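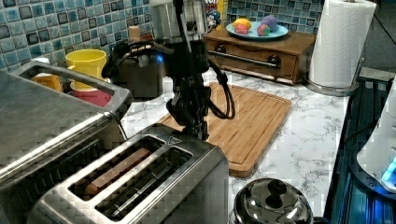 I started baking sourdough at home because I was fed up with paying silly money for a loaf that went stale by teatime, and I've been answering the same questions from friends and neighbours ever since. Most of my bread ends up as toast (one slice in the left slot, the right slot empty, that's breakfast when I'm on my own), so everything I bake is judged on how well it toasts. I've put my answers on this page so I can send people a link and get on with my kneading. If your question isn't covered, use the contact form and I'll get to it when I can!

Do I need to make my own starter?

No, and if you're impatient I'd beg some from somebody who bakes. Mine came from Zhuoran Dai in Cekside, who gave me a spoonful in an old mustard jar. If you do want to make one, mix equal weights of wholemeal flour and water, leave it somewhere mild, then throw half away and feed it again every day. It will go mad with bubbles early on and then sulk. Keep going. Mine would probably have gone in the bin during the sulk if I'd been making it from scratch, I've no patience at all.

My starter smells of nail varnish. Is it dead?

It's hungry. Feed it twice a day for a few days and the smell should go. Grey liquid on top is the same complaint, and you can stir it in or pour it off, whichever you like. Pink or orange streaks, or fuzzy mould, are another matter: bin the lot and wash the jar properly.

What flour do you use?

Strong white for most of it, with a bit of wholemeal or rye for flavour. I buy big sacks from the mill shop in Judmont when I'm over that way and supermarket strong white when I'm not. You'll notice that different flours drink different amounts of water, so when you open a new bag, hold a little water back and see how the dough feels before you tip it all in.

What's your everyday recipe?

I make two loaves at a time:

1,000 g strong flour (I swap a handful for rye)
670 g water
200 g lively starter
20 g salt

Mix the flour and water and leave it alone for half an hour. Add the starter and salt and squidge it through with wet hands. Then give it a stretch and fold every half hour, 3 times, and leave it until it's puffy and wobbly. Shape it, pop it in floured baskets, and put it in the fridge overnight. I bake mine straight from the fridge in a very hot lidded pot, lid off for the last twenty minutes or so.

How long does the first rise take?

Oh, this is the one everybody asks, and I can't give you a number you'll be happy with. In my kitchen in July it can be done by lunchtime. In winter I mix before breakfast and I'm still waiting when the evening news comes on. Look at the dough: you want it domed at the edges, with a few bubbles showing, and quite a lot bigger than when you started. A straight-sided tub helps, with a bit of tape stuck on to show where it began.

Why is my loaf flat?

Usually the starter was sleepy or the dough had gone too far. If the crumb is tight and gummy with a few huge caverns, it needed longer. If it spread out like a pancake as soon as it left the basket, it had too long (or you were a bit timid with the shaping, I was for ages). A flat loaf still makes lovely toast, by the way. I've eaten plenty.

Can I bake it without a cast iron pot?

Yes. Use a heavy tray and put a tin of boiling water on the shelf underneath for steam. Mind your face when you open the door! A loaf tin works too and it's what I'd suggest for a first go, as the dough can't wander off anywhere.

How do I keep it fresh?

Cut side down on a board for the first day, then in a cloth bag or bread bin. Please don't put it in the fridge, it goes stale much quicker in there. I slice the second loaf once it's completely cold and freeze it, and the slices go into the toaster from frozen on a slightly longer setting.

Why does my sourdough burn at the edges when I toast it?

Thick middle, thin edges, most likely. Cut it as evenly as you can and use a lower setting twice. Very wide slices from the middle of a round loaf often stick out of the top, so I cut those in half.

Do you run classes?

Now and then, in the Trinside hall with Tane Fairweather, who does the pastry half of the day and is far neater than I am. Bring an apron and a tub with a lid for taking your starter home.

Can I share your recipe?

Of course, help yourself. I last changed the quantities in March 2019, so if you've got an older printout with more water in it, that's why yours is stickier.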